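Countertop Air Fryer Study: Heat, Footprint and Drawer Layout
Product Use and Home Equipment, Term Project Report
November 13, 2025

Background

Our group was asked to pick one appliance used in shared student housing and look at how it fits into a small kitchen. We chose the two-drawer air fryer. Several of us had used one in a dorm kitchen or at home, and we disagreed about whether it saved space compared with a toaster oven. The work was done in the teaching kitchen at Lidbridge, on the table closest to the sink.

The project had two questions. First, how much clear table does a two-drawer fryer need when it is in use, not just when it is standing there? Second, does the surface under the fryer get hot enough to matter on a wooden table?

Materials

The fryer was one of the kitchen's own, a dark gray model with black drawer handles. The table had a pale wooden top with a smooth finish. We also used a tape measure, a surface thermometer from the Melis kit, a kitchen scale, and a notebook. The test food was potato wedges, cut the same day, 500 grams in each drawer. Potatoes were chosen because they are cheap and everyone in the group eats them.

Method

The fryer was placed on the table with space behind it for the vent. We marked the position of the front edge with masking tape so it could be put back after cleaning. For the space question, one person pulled out a drawer as if to shake the food, and another measured how far it reached from the front of the base. We repeated this with the other drawer and then with both out together.

For the heat question, we took a reading of the table before turning anything on. The fryer was then run for 18 minutes with both drawers loaded. As soon as it stopped, it was moved to the stone counter with oven gloves and we measured the wood at the spots where the feet had been and at the center. A last reading was taken after 45 minutes.

The tape was peeled off between sessions because it was leaving a sticky line. After that we measured from the table edge instead.

Results: space

The drawers need more room than we planned for. With a drawer fully out, a plate could not be set down in front of the fryer without hanging over the table edge. Pulling both at once made this worse, and two people could not work side by side. In the Stornenis plan, which was the layout we started with, the fryer stood in the middle of the table and jars and plates were in front of it. We changed this so that the front was left free and dry goods went toward the back right.

The handles stick out past the front of the fryer, so they should be included in any depth measurement. Our first drawing left them out and had to be redone.

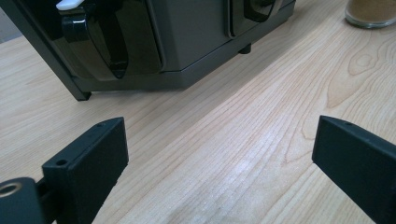 Results: heat

The wood under the center of the fryer was warm to the touch after the run, but no mark was visible. The feet hold the base off the table, and we think the gap is the main reason the wood stayed cooler than expected. The warmest reading was near the back, close to the vent. By the last reading the table was back to where it started.

We ran the heat test only 2 times, so these results should be treated with caution. Someone also opened a window during the second run, and we did not write down when.

Changes to the layout

The revised plan, which we called Funen, keeps the fryer at the back of the table and leaves the area in front of it clear. Jars stay off to the side. A cork mat is kept on the counter for hot drawers, since we had been setting them straight on the wood. The group tried this layout for the final cooking session and kept it.

Further work

A longer run would be useful, for example two full loads one after the other. We would also like to compare the same fryer on a laminate counter and measure the wall behind it, which we did not do this term.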